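Filed under: Surgical robotics, Faults and near misses

1/ Going to write up the fault we've had on the Tawfik suturing rig, as a couple of people at Muron asked and I'd sooner type it once. Bench work on tissue, no patients anywhere near it.

2/ The job is simple on paper. Two arms, one needle, put a row of stitches in, tie them, move along. The needle gets passed between instruments and so does the thread. The passing is where we've come unstuck.
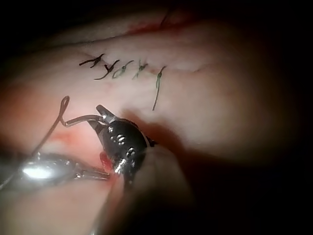
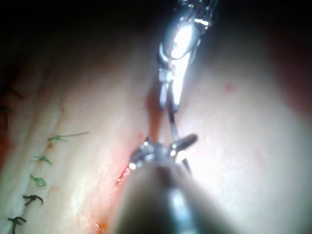
Knotted stitches and thread being handled, in both.

3/ The fault: the left arm reports that its jaws are shut on the thread when they're shut on nothing. The controller believes it, tells the other arm to let go, and the thread drops. No alarm, no stop. The log says the handover was fine.

4/ First time it happened I put it down to me. Second time I had the log open and watched the grip value sit at 70 per cent with no thread in the jaws.

5/ The way grip is worked out on this rig: there's no sensor in the jaw. It's estimated from motor current at the far end of the drive cable. Suture is so thin that the difference between holding it and not holding it is tiny. Any drag in the cable looks like a grip.

6/ And there was drag. We took the instrument apart and the cable had started to fray where it goes round the second pulley. Four or five broken strands, enough to rub on the guard.

7/ Plustex (they make the cable) rate it for 4,000 open and close cycles in our size. We were well under that by our own count. But our count only went up when an instrument was unplugged properly at the end of a session. If somebody hit the stop button and then powered down, that session was never added.

8/ So the counter was wrong and had been since July. I went back through the logs by hand and found 27 sessions missing from it. With those put back, the left instrument was past its limit and the right one was close.

9/ The dropped thread is annoying. The part that worries me more is the other way it can go. If the false grip reading comes during tensioning, the arm thinks it's pulling on thread, feels no resistance, and carries on moving to find some. We had one of those. It travelled until it reached the software limit and tore the edge of the sample.

10/ The software limit did its job, but it was set far too wide. It's now 60 per cent of what it was. That makes some of the longer throws awkward and people have grumbled. It stays.

11/ Other changes so far. The cycle counter writes to disk on every jaw movement. Both cables replaced. Before any handover the receiving arm gives a small tug and the first arm has to feel it. If it doesn't, everything holds still and waits for a person.

12/ The tug test adds about two seconds a stitch. It has also refused a few good grips, mostly when the thread was slack between the arms. I'd rather have that than the opposite, but the threshold needs more work.

13/ Someone asked whether the Momow simulator would have caught it. No. The cables in there never wear and the grip is either on or off. I've asked for a setting that adds drag to the cable and was told it's on the list.

14/ If you run cable-driven instruments and estimate grip from current, check two things. Does your counter survive a hard power-off? And what does the grip value read with the jaws shut on air, on an old instrument, compared with a new one? Ours were a long way apart.

15/ I don't have the new threshold figures yet. Will add them under this when I do. Replies are open, logs on request if you're on the shared drive.

Contact | Terms | Copyright 2023 | Back to top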